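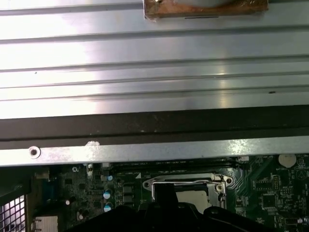 About the Rudd Robotics Club

The Rudd Robotics Club is a student program at Sastville Technical High School. It was started by Wayne Goodall, who teaches electronics and still runs the Thursday bench sessions. Membership is open to grades 9 through 12. No programming experience is required.

What we work on

The main project this year is computer disassembly with a robot arm. Students write and test motions for parts found on a desktop motherboard: the CPU socket and its retention lever, memory slots, the coin-cell battery. The gripper has a camera at the wrist, and positioning is done from that view. Each task is first done by hand, then by remote control, then as a program – in that order.

Competition

The club enters the Grodamport Automation Meet each October. Teams have 30 minutes per board and lose points for bent pins or dropped screws. The log from last season holds 305 practice runs.

Space and equipment

We meet in Room 87 of the Bruduvwood building. Old computers are accepted as donations if the drives have been removed. Monitors and printers are not accepted.

Page updated September 10, 2026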